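Sleep and the Second-Year Student: A Survey of Istdale Hall
Wagner Dantas, December 2000 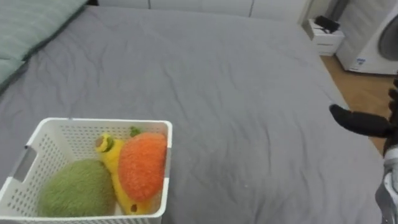

The original plan was to study all 400 residents of the hall. By April the plan had shrunk to whoever would fill in a form, and 14 people did, two of them in green crayon. I have treated crayon and pen as equal.

Each person kept a diary for 20 nights, writing down when they went to bed, when they got up, and how they felt about it. The third column was a mistake. Most entries read "bad" and one read "see yesterday."

Average time asleep came to a little under seven hours, which sounds healthy until you look at when those hours fell. Four people were regularly asleep during my own seminar on sleep. They were kind enough to record it.

I expected coffee to matter most. It hardly showed up. Noise did, mainly the pipes on the Ekwueme side, which knock from midnight until they get bored. Residents facing the street lost less sleep than those facing the pipes, even with the Lulovport bus going by.

Weaknesses: the sample is small and consists largely of my friends. One diary was plainly written in a single sitting, on the bus, with the same pen and a lot of imagination. I kept it out of the averages but would like to thank its author for the effort.

Next year I would ask about naps.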